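Budgeting for a first two-arm setup, what am I forgetting?

Asked Friday in Small Shop Automation

Hi all! I finally have a yes on a tabletop two-arm rig and I'm so excited I can barely type. Quote from Iltham has the arms and fingers in one bundle, lead time 22 days.
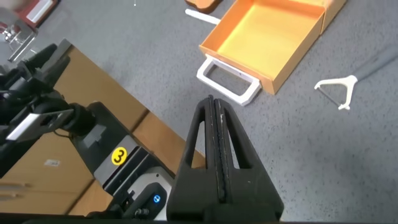

The jobs are small household stuff: opening drawers, picking up markers, toy food, a peeler. So I don't think I need much payload, but spare fingers are $88 a pair and I have no idea how many to order. Do I buy them now or wait? Also Lemden has a cheaper bench that's 120 cm wide, and I keep going back and forth on it.

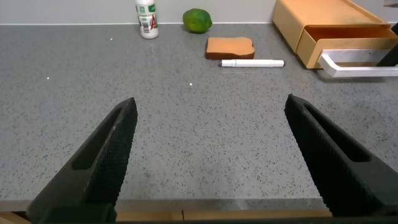 Get two spare pairs up front, says Han. Shipping cost me more than the fingers did when I ordered them later. And put money aside for cables!! Everyone prices the arms and then runs out of cable.

2 answers

Candano
Love this, you're going to have a blast. Skip the 120 bench if you can stretch. We went to 135 and the extra room at the ends is where the props live between runs. Budget for props too, up to $50 if you raid the toy aisle.
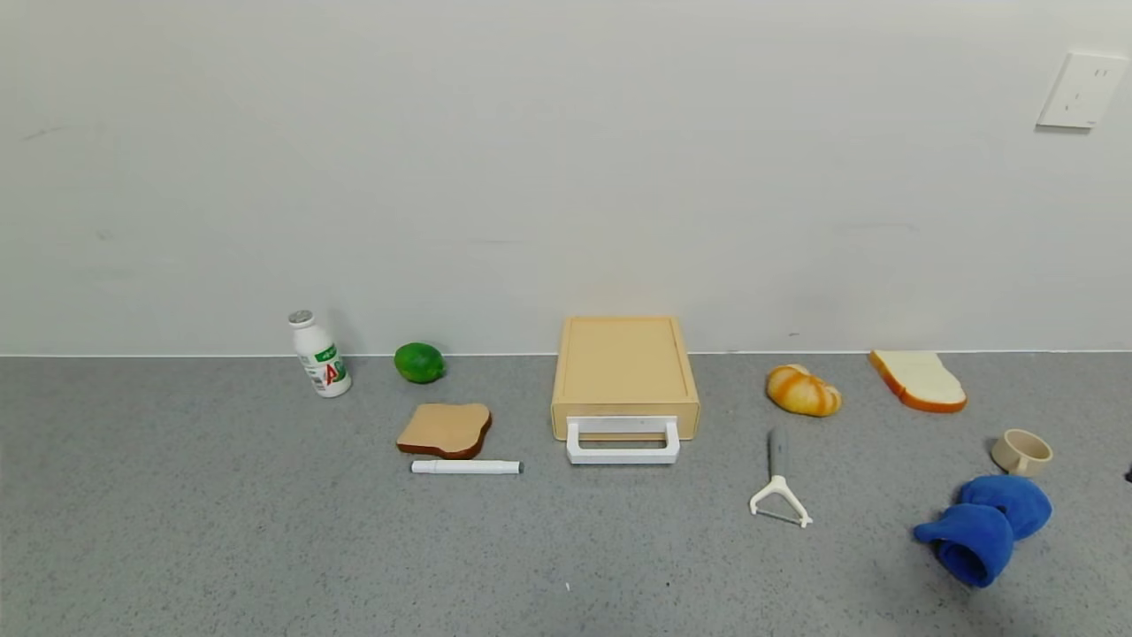 Props set out along the wall, handled box in the middle.

guest
depends on the arms. ask iltham if the mounts are included, mine werent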